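Teaching the arm to pick, week whatever

9/9/20

Quick one tonight, been at the bench since lunch and my wrists are done. For anyone new: I'm doing the remote control side of the bin picking thing with Malou and Harish. I drive, the arm follows, everything gets recorded, then Narendra's training script eats it. Target is 492 good picks before we move to the next bin. Not there. Not even close.

Worst part so far is the lag. Tiny, but you feel it. You ease down, nothing, you ease a bit more, and then both moves land at once. Harish says stop chasing it, just wait. Easy to say when it's not your turn. Got better once I quit looking at the whole arm and only watched the tip.

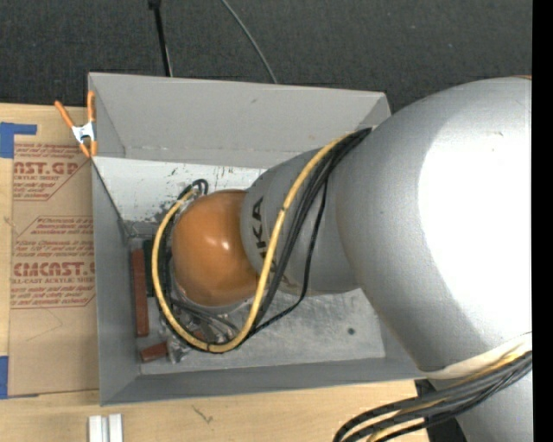 Cables are my other headache. Every time I roll the wrist I'm thinking about slack, so I end up picking these weird careful paths that a robot really shouldn't learn from me. The yellow one is the one I watch, it swings under that orange joint and back up the other side, and from overhead it covers half of what I'm going for. The green block is sitting half behind the cables and I had to go in pretty much from memory. The reddish ones over by the wall are easier to see but then you've got the wall. And crumpled clear plastic, all glare. I hate the plastic.

Malou wants 100 more with slower approaches. Fine. She's right, my early ones are jerky and if you train on jerky you get jerky. I threw out 7 today, mostly me letting go too soon, 2 where I forgot to hit record (yes again).

Tomorow trying Fadwa's trick, hover first, count to two, then down. Also need to raise my chair. Will post numbers when Narendra has them.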